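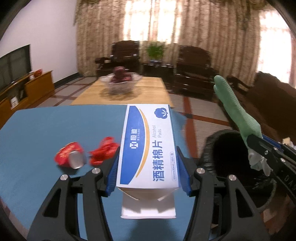

## Session 5: clearing the table and sorting small household waste

Welcome back, everyone, and thank you for the folding exercise from last time – it was a pleasure to go through. Today we come to the job most of us put off until the very end of the day, the small table in the living room and all the little things that collect on it.

### Keep or throw?

Start with the boxes. A box of alcohol pads with its end flap open looks, at a glance, very much like rubbish, and I have known plenty of good, quick cleaners drop one in the bin along with the sweet papers. Please look inside first. If there are sachets left, fold the flap back in and put the box with the first aid things; if it is empty, flatten it for the card recycling.

Crumpled wrappers and used tissues are simpler. Bring the bin right up to the side of the table, so that nothing has to travel across the carpet, and work towards it from the far end. Do feel inside a scrunched wrapper before you let go of it, though! Caps and lids have a way of getting rolled up in them, and a metal one may need to go somewhere else altogether (the Cilomham sorting sheet from April has the full list, and I'll bring spare copies).

### Gloves and wiping

Gloves go on before the first tissue is picked up and come off before you touch the cupboard doors. Wipe the top only when it is quite clear, using the Bellent cloths from the store. Alcohol pads are lovely for a door handle or a light switch, but do keep them away from varnish, which they can cloud, and from anything with a flame.

### For next time

- Clear one table at home and make two short lists, kept and thrown.
- Read pages 56 to 70 of the Oltmanns booklet.
- Bring 3 pieces of packaging you weren't sure how to sort.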